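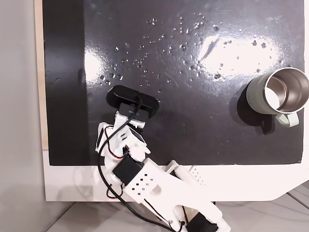 # Hurkell reports arm control results on wet, reflective surfaces

Ustthorpe, 9th March — Hurkell today released results from Drendgate, a method for training low-cost robot arms to work on glossy surfaces with glare and standing droplets.

Drendgate trains a policy on 2,461 demonstrations recorded with 3D-printed arms. Tasks include setting a fallen mug upright and wiping up water. The policy learns to give less weight to image regions where reflections shift as the arm moves.

Over 20 test layouts, the method failed on 2. The baseline, trained on the same data without the weighting step, failed on 9.

"Glare was the main source of error in our earlier work," said Aleksandra Pawłowska, lead author. "Droplets made it worse — each one gives its own highlight."

Code and trained weights will be posted in May.

Press contact: Georges Saliba, Hurkell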